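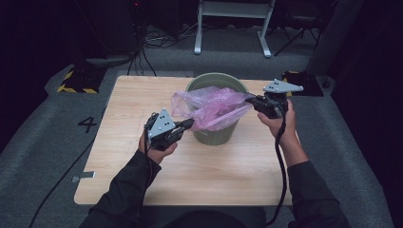 Category: Waste and Recycling | Community Housing

Fleltska Residents' Services
September 30, 2023

1/13
Fleltska Residents' Services wishes to remind all households of the correct way to line the small bins supplied for kitchens, bathrooms and bedrooms. Our cleaning staff continue to find bins with no liner, or with a liner that has slipped down inside.
24 shares · 9 comments

2/13
The guidance in this thread applies to the three buildings at Sivakumar Court and to the units at Fatia Place. It replaces the notice posted in the lifts in August. Please remove any copy of the earlier notice kept in your unit.
6 shares

3/13
Choose a liner that suits the bin. A bag that is too small will be stretched tight at the rim and is likely to tear when the bin is full. A bag that is far too large wastes plastic and bunches at the bottom. The rolls sold at the front office fit the round bins supplied with each unit.
11 shares · 4 comments

4/13
Thin coloured liners are perfectly acceptable. Residents have asked whether pink or purple bags carry a special meaning in our buildings. They do not. The colour of a small liner has no bearing on how its contents are collected.
31 shares · 12 comments

5/13
Place the bin on a flat surface at a comfortable height. A table is easier on the back than the floor, and residents who have difficulty bending are encouraged to work this way. Wipe the table afterwards.
8 shares

6/13
Open the bag fully before it goes near the bin. Thin plastic clings to itself, and a bag pushed in while still folded will trap air beneath it. Rub the top edge between two fingers until the layers part, then shake the bag once.
17 shares · 3 comments

7/13
Lay the open bag across the mouth of the bin and hold it on opposite sides. Lower the middle first, then press the bottom of the bag down to the base of the bin. Let the top hang over the outside.
9 shares

8/13
Fold the top of the bag over the rim all the way round. On a bin with a rolled rim, tuck the plastic just under the roll – it will hold there without a knot or an elastic band. Spare plastic may be gathered on one side and twisted.
22 shares · 5 comments

9/13
Tapered bins need a little more care. The bag should reach the base without being pulled. If it is held up by the sides, rubbish will collect near the top and the bin will appear full when it is half empty.
5 shares

10/13
Please do not leave loose plastic draped over the front of the bin. It catches on cupboard doors and on the wheels of walkers, and one such fall was reported to us this year.
14 shares · 2 comments

11/13
Rolls of liners are available from the front office at Sivakumar Court. We ordered 200 rolls in August and 166 remain. Each household may collect one roll at no charge on showing a unit key.
40 shares · 19 comments

12/13
Residents who would like a hand with bins or any other light household task may ask for a visit under the Flunano home help program. Visits are short, and there is no form to fill out. Please speak with Kobina Sulemana at the front office.
13 shares

13/13
Full liners should be tied and taken to the chute room on your floor. Please do not leave them in the hallway overnight. Questions about this guidance may be left in the replies and will be answered during office hours.
7 shares · 6 comments

Tags: household waste, bin liners, residents' notices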